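Gripper fingers won't close evenly after pad change
Posted 25/04/2020 in Robots and Cells

Beryl Inskip
We have a two-finger gripper on the Ledwood cell, 1781 hours since the last service. I changed the pads in February and now the left finger meets the part first and pushes it sideways. Air pressure is fine. Do I shim the finger or reset the zero?

girkau_fitter
Reset the zero before you touch any shims. Open the gripper all the way with nothing in it, jog the wrist up so you can see both fingers from below, and compare the gap on each side to the middle of the palm. If one side is off, loosen that finger, seat it against its stop and tighten the screws a little at a time - not one fully and then the other. Then home it again and run 12 open and close cycles before you put a part in.

Tanguy
had this too, was dirt under the finger. clean it

Uvitz
Agree with cleaning first. I'd add that you should do the check in the simulator as well if you have the cell modeled. Load the same program, send the wrist to the inspection pose with the fingers open and look through the wrist view. If the fingers sit even there and uneven on the real one, the program is fine and the fault is in the mounting. Save that pose under its own name so the next shift can call it up.

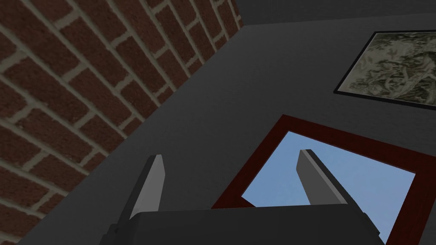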